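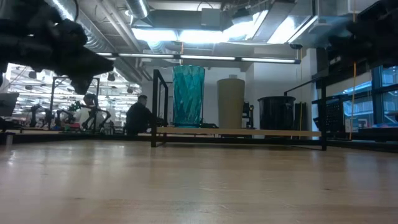

OK so I've decided my entire desk problem is a shelf problem. Everything I own in cup form lives wherever I last put it down. A thread, sorry in advance

Current lineup for the new low shelf: tall teal cup (the diamond-pattern one, my favorite), plain beige one, round black bucket. That's 3 things in a row and I'm already calling it a system

The shelf is a pale plank on a black metal frame. I priced a fancy one from Dranholm first and closed the tab so fast. A plank is fine!!

Rule number one, stolen from Gobnait: tall stuff goes on the left, wide stuff goes on the right. She swears you reach for things less clumsily. I'm left-handed so we'll see – might flip the whole thing by July

Rule number two is that the tabletop stays clear, apart from whatever you're drinking. I'm very bad at rule number two

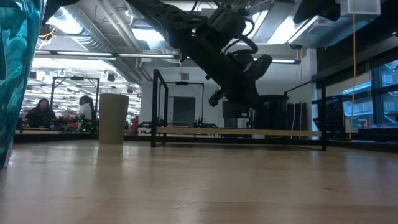
One tan paper cup, out on the table instead of on the plank. See rule number two

Anyway I love how the black looks with the light wood. Wasn't sure about it at Mulcahy, where everything was under that yellowish light, but near a pale tabletop it really works

Still undecided on the bucket. Pens? Cables? Snacks? Gobnait voted snacks and I'm leaning that way too

If anybody has a plank taller than theirs and likes it, tell me the height – I want to try a second one above the cups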